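About us

Tillalby is a small language school for adults in the town of Rirnport. We opened in November with 2 classrooms and one shelf of used books. Today we have 59 students, and they come from many different countries.

Most of us teachers learned English as adults also. We know how it feels to stand at the pharmacy counter and forget the word for cough. For this reason our lessons begin with the situations of every day: the bank, the bus, the neighbour, the phone call to the doctor.

Our beginner course, Apaza, teaches the first 1000 words. The second course, Trurudlow, continues until roughly 3000 words and has more writing and grammar. Groups are small and everybody speaks in every lesson.

In our centre you will find also a kitchen with free tea and a quiet corner for homework. You are welcome to visit a lesson before you enrol. Please write to the office first, so we can keep a chair for you.
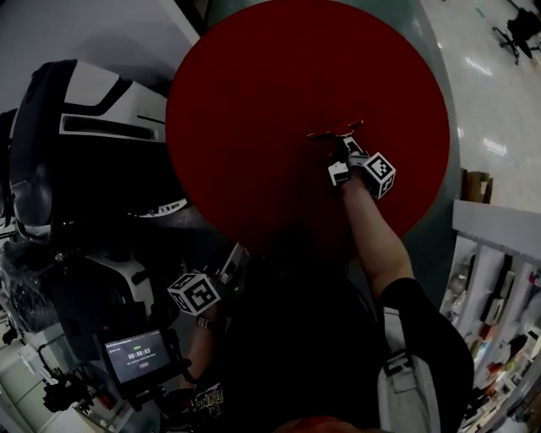
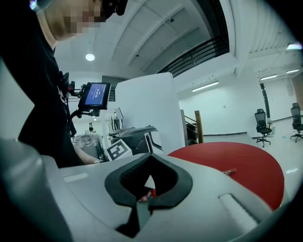
Black sleeves in both pictures, and the red disc in the first one.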